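**Inside the old towers, bench pages from the Teditz newsletter**

 Black desktop tower, side panel off, laid flat so the board faces up. Cables still in. Notes are short, was typing these up between jobs. Words by Gayan Gazi.

Power supply upper left, gray box, white label. Drive cage with the blue latch. Socket is empty and the bracket's up, so keep fingers and sleeves clear of it.

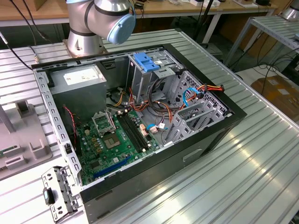

Do the cables come out before the board?

Cables first, then the board screws. Pull by the connector and never the wires, and put a bit of tape on each one with where it went. Saves a lot of swearing later.

Blue SATA cable by the drive bay is easy to snag. Orange, yellow, red and black wires are the power bundle, leave that til last if you can.

Next one has the loose metal bracket on the table next to the case. Bag small parts as you go, label the bag, same number as the tower. We've got 139 bags left, more on order from Kadard.

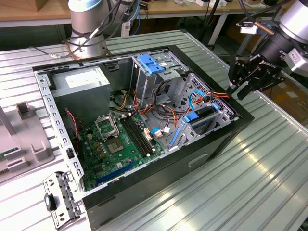 Issue 17, p. 2

Two black RAM slots right by the socket, long dark blue expansion slot near the bottom of the board. Check the slots for dust befor anything goes back in. Spare memory is in the Biswas drawer, sign for it pls.

More towers in the March issue.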